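Run 370

Deadline was midnight and we were the only ones left in the lab. Vending machine dead. Somebody's hoodie on the radiator, somebody asleep under it.

The Stustel Cup gave every school the same kitchen, the same arm, the same 2,040 tries. Simulated, all of it. No floor to mop. Our team was called Jomau, after a typo on the sign-up form that stuck. Sundaram had the top spot. Sundaram always had the top spot.

I typed the seed. Hit enter. The fan in the old tower screamed.

"Box again?"

"Box again."

Fourteen weeks of this. Since October I'd been dreaming about that box, the wood grain of it, how it always sat just past the spoon like it was waiting for us. My mom asked what I did at robotics club and I said I watch a box. She said that's nice.
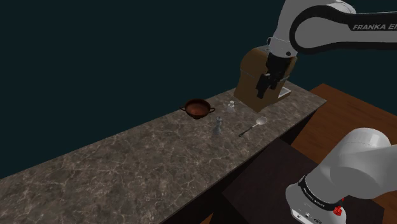 Run 370, gripper at the box.

"Don't breathe," she said from the next chair.

"It's a computer."

"Dont breathe anyway."

So I didn't. The score window was blank, the little cursor going. I thought about the 200 dollars for the entry fee, bake sale money, all those lemon bars. I thought about Sundaram with their matching jackets.

Then a number came up. I read it. Read it agian.

She was already kicking the radiator, yelling at the hoodie to wake up, wake up, get over here and look.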